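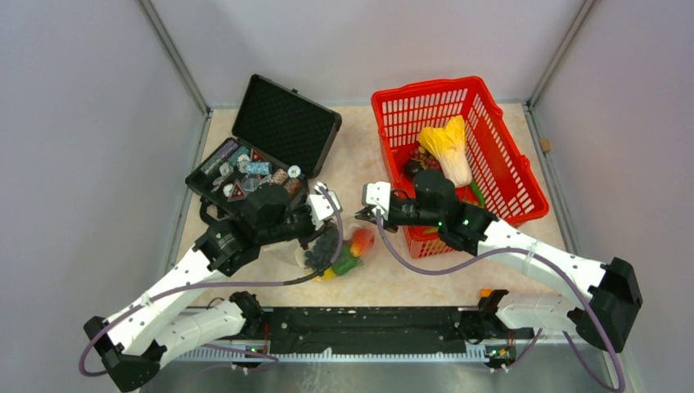
BRISTARD, June

Last updated 4:12 pm

alper_ersoy
Repacking the first aid kit for the caravan before we head to Sala. Ours is a black hard case, open on the bench now. Rolls are at both ends and the small packets fill the rest. Do you lot keep bandages in the case or in a separate bag? We'll be doing 800 km, a fair bit of it gravel.

dustyboots
Soft bag. Hard cases rattle and the latches go. Had two break on me.

Hüsnü Dursun
Disagree. Soft bags get crushed under the chairs and you end up with torn wrappers. I've run a hard case for years, with the compression bandages on top – snake bite is the one you want quickly.

dustyboots
Mine hangs on a hook by the door, nothing gets put on it.

magpie_696
Check the dates on your saline and antiseptic. Half of ours had expired. Claltatex do a refill pack but it was 300 bucks last I looked and mostly band-aids.

alper_ersoy
Too dear. I'll get bits from the chemist.

Hüsnü Dursun
Siltden refills are all right. Skip the tweezers, they're rubbish.

magpie_696
Never had trouble with the tweezers. Got a splinter out of my son's heel with them at Easter.

alper_ersoy
Staying with the hard case for now. Might put a second small kit in the ute – the van isn't always with us when we go off fishing.

dustyboots
Fair enough. Put some Panadol in both.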